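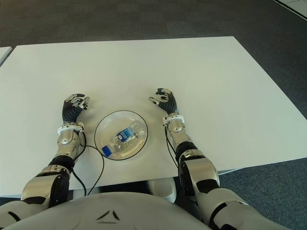

Notebook entry, September 22, 2020
Subject: Exposure and white balance behavior, Shibata phone camera, manual mode
Recorded by: Prys Gethin

Purpose

The entry continues the August work on the Shibata handset. The August pages covered automatic mode only and found that the exposure drifted between successive shots of the same gray card. The present work repeats the test with the camera set by hand, in order to establish whether the drift comes from the metering or from a later stage of processing.

Setup

The handset was mounted on the short Plalance clamp, 70 cm from the card. Lighting was the pair of daylight panels used in August, at the same height and angle. The window blinds were closed. The handset was charged fully and left switched on before the first shot. Camera software was the version supplied with the handset; the pending update was declined and should stay declined until the series is complete.

Settings were entered in the following order: scene selection off, sensitivity 100, white balance daylight, focus locked on the card, exposure compensation zero. The order matters on this model. Turning scene selection off after the white balance has been chosen returns the white balance to automatic, and the screen gives no notice of it. The first run was lost for this reason and has been struck from the record.

Procedure

A total of 300 shots was taken, in 6 runs of 50. The handset was not touched between shots; the shutter was released by the Grurine remote. Between runs the camera application was closed and opened again, and all settings were checked against the list above before work resumed.

Files were copied by cable and read in Flutmont. The average brightness of the card was taken from the same central patch in every file. Compressed files were used throughout, as the handset does not offer any other kind in this mode.

Observations

1. Within a run, brightness was steady from the second shot onward. The drift recorded in August did not appear.

2. The first shot of each run was darker than those that followed. The difference was small but was present in all runs. The likely cause is that the application applies the saved settings only after the first preview has been drawn. This has not been tested.

3. In 17 files the color of the card moved slightly toward blue. All of these fell in the fourth run. The settings list for that run is complete and signed, so an entry error is not suspected. The panels were checked afterward and showed no fault.

4. Focus lock was released whenever the screen dimmed. The dimming delay was therefore set to its longest value from the third run on. Earlier runs were refocused by hand, and their file names carry the letter R.

5. The remote failed to release the shutter on a few occasions and the shot was repeated. Missed releases leave no file, so the numbering is unbroken.

Remarks

The results support the view that the August drift arises in the metering. They do not settle the matter, as the fourth run has not been explained. It should be repeated under the same conditions before any figure is passed on. The August table should not be quoted outside the group in its present form.

The manual supplied by the maker states that scene selection is "not available" in manual mode. On our handset it is available and is switched on by default. Colleagues following the printed manual should check the second settings page before starting.

The Plalance clamp has a worn thread on the lower knob. It held for the whole session but needs to be replaced before the long exposure tests. The older clamp is not a suitable substitute, as its jaw presses on the volume key.

Further work

Repeat run four with fresh settings and a new folder.
Take a short run with the first shot delayed after the application opens, to test observation 2.
Record panel brightness at the start and end of each run. This was omitted today.
Compare one run at sensitivity 400 with the August files of the same value.

Files are in the shared Flutmont folder, under manual mode, with the settings lists scanned alongside. The struck run is kept in a separate folder and is not to be merged.

P. Gethin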